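# The Bin at Clestlow

Saturday. Arm stopped at ten past four, third time since lunch.
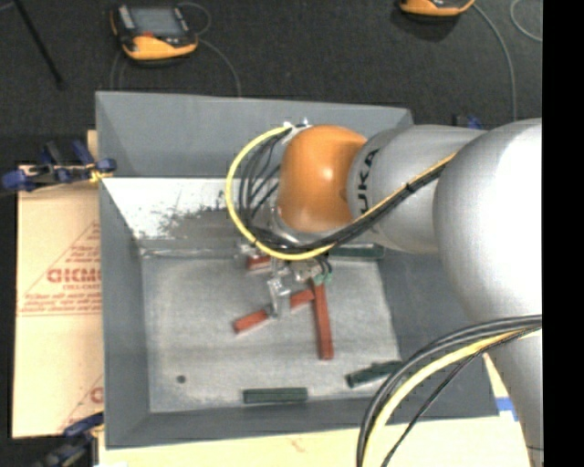 What makes a robot arm stop when nothing has touched it? A number it doesn't like – it adds up what each motor is pulling, compares that with what it thinks the motors ought to be pulling, and if the gap gets too wide it puts the brakes on and waits for somebody to come.

The somebody was me. Apostolos Vasilakis, night cover, though it wasn't night yet and I hadn't been meant to start till six. Stubbs had rung. Stubbs only rings if it's gone wrong or if he wants to go home, and this time it was both.

"Joint fault," he said. Coat already on. "Clears, runs, faults again. I've written it up."

He had written it up. The page said FAULT x3 and then the time he was leaving.

So. Pendant in one hand, tea in the other. Fault log. Torque deviation, axis five, then axis five, then axis five again. Nothing before lunch. Over 11 days of picking blocks out of a bin and dropping them back in a bin and it had never once complained about five.

I cleared it. Stood back behind the line. Ran it slow.

Down it went, open, over the pile. Closed on a red one. Up. Fine. Across. Fine. Turned the wrist to let go and there it was, a little hitch, like someone catching a sleeve on a door handle. Then it carried on as though it hadn't.

I put the tea down.

Ran it again. No hitch. Ran it again. No hitch. Ran it four more times and began to feel stupid, and on the fifth it went *tk* and stopped dead with the block held out over the edge of the bin.

You don't put your hand in. Everyone knows that one. First slide of the first morning, Stoltberg send a man with a laptop and he says it, and then he says it again with his own hand up so you can see where the finger ends. Lock off, tag on, then hands. Lock off, tag on, hands.

The thing is it was stopped. The thing is it was *properly* stopped, brakes on, red on the pendant, and the cable was right there. The yellow one. It had ridden up round the joint, further than I remembered, and I thought, that's catching, that's all it is, and I had two fingers on it before I'd finished thinking.

It was warm. I remember that. And tight – tight as a guitar string, and it shouldn't of been, it should have hung slack with the wrist where it was.

Then I heard the click.

Not loud. Relay, somewhere behind me in the cabinet. The pendant went from red to amber in my other hand and I hadn't pressed anything. I'd swear to that in front of anybody. I did, later, in front of four people and a jug of water.

I let go. That's the whole of the brave part. I let go and went backwards over the stool, and the arm did what it had been told to do ten minutes before, turned its wrist, opened, dropped the block, went up, came down for the next one. Normal speed. Not slow. I had set it to slow.

The tea went everywhere.

I lay on the carpet and watched it pick. Up, across, turn. Up, across, turn. There's a button the size of a jam lid on the wall for this and it was a good long while before I thought of it. I crawled. Hit it with my fist. Everything dropped quiet, even the fans, and then there was only the car park outside and someone trying to start a van.

Locked it off. Tag on. My own name on the tag, in biro, hand all over the place.

Rang Stubbs.

"Did you reset anything?" I said. "Before you went. In the cabinet."

Long gap. Radio going in his car.

"It kept stopping," he said.

"What did you do?"

"It kept *stopping*, Apo. Setetti want their numbers Monday. Every time it stops I've got to walk over there and – "

"What did you do."

He'd put it on auto-resume. There's a page for it, four menus down, behind a warning he must have pressed OK to. If a fault clears by itself, wait ten minutes, carry on at the last good speed. It's meant for machines in cages. Ours had been in a cage until September, when they took the cage down so people could see better, and put up a line of tape.

And the fault *had* cleared by itself. That's what took me the weekend to get straight. The cable was snagging, so five was pulling harder than it should, so it stopped. I'd put my fingers on the cable and lifted it a bit. Half an inch. Enough. The number it didn't like came back down to a number it did.

I'd mended it. I was standing in the way and I had mended it.

---

The form wants a date so: Mar 21, 2026. It wants *nature of injury* and I put none, and then crossed that out and put bruise, left hip, from stool. It wants *cost of damage*. The new cable set was 1,199 and I put that. It wants *number of completed cycles at time of incident* and I had to go and look. 226 since lunch. It had done 226 that afternoon with the wrapped cable tugging at its wrist, stopped three times to say so, and been told each time to get on with it.

Stoltberg sent the man with the laptop again. He was decent about it. He asked where I'd been stood and I showed him. He asked which hand and I showed him that too. He looked at the tape on the floor for a bit.

"Who decided about the cage?" he said.

No one answered. The jug of water went round.

Stubbs didn't come in that week, nor the one after. I thought I'd be angry with him and I was, on and off, mostly in the shower. But I keep going back to the phone call. It kept stopping. He said it the way you'd say it about a kid that won't stay in bed.

They've put the cage back. The cables have got a proper guide on them now, a black plastic one, and the resume page has a password I'm not allowed to know. Good. I don't want it.

First night back on I did the walk round, then did it again. Ran it slow for an hour with nobody but me in the building. Blocks up, blocks down. Round midnight it stopped. Axis two this time, not five, some small thing, a number out.

I didn't clear it. I got my key and locked it off and wrote out the tag and then I pulled up the stool, outside the mesh, and waited for the ten minutes to go by. I knew the setting was off. I'd watched him turn it off.

I waited twenty, then I went in.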